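Pick up a bottle of shampoo, juice or dish soap. Before you read a word on it, you already know a few things. You know which way is up. You know where to put your hand. You can probably guess where the stuff inside comes out. Someone had to plan all of that.

**Why are so many bottles round?**

A round bottle has no corners. Corners are weak spots. When a bottle falls, a corner often takes the whole bump in one small place, and it may crack. A curved wall spreads the push around. A round bottle also feels the same whichever way you turn it, so you don't have to look before you grab it.

Square bottles have one big advantage. They pack into a box with less space between them. If you line up round bottles in a carton, you will see little gaps where the curves meet. Trucks end up carrying those gaps down the road as well.

**Why tall and thin?**

A tall bottle takes up less room on a shelf than a short, wide one that holds the same amount. It is easier to get your fingers around, too. The trouble is that tall things tip over. To see why, stand a pencil on its flat end and blow on it. Then try the same thing with a jar.
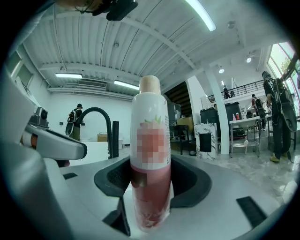

*Issue 37, page 2*

The cap on this bottle is beige and rounded on top. Under it is a white part of the label with small green leaves, and the lower part is a red-pink color that gets darker toward the base. Colors like these help shoppers find the same bottle again. Leaves are a favorite with label artists because many people see a leaf and think of plants and gardens. A leaf on the label doesn't tell you what is in the bottle, though. For that you have to read the list of ingredients, usually printed small on the back.

**Words to know**

*Cylinder:* a shape with two round ends and a curved side, like a soup can.

*Label:* the printed part that tells you what something is.

*Base:* the bottom, where the bottle stands.

**Try it at home**

Find an empty plastic bottle with a cap. Stand it on a table and push it gently near the top with one finger. Now fill it one-third full of water, close the cap and push again. Fill it to the top and try once more. Which one was hardest to tip? Write down your answer and ask someone else to test it too.

Written by Yvette McKinnon. Experiment by Châu Nông.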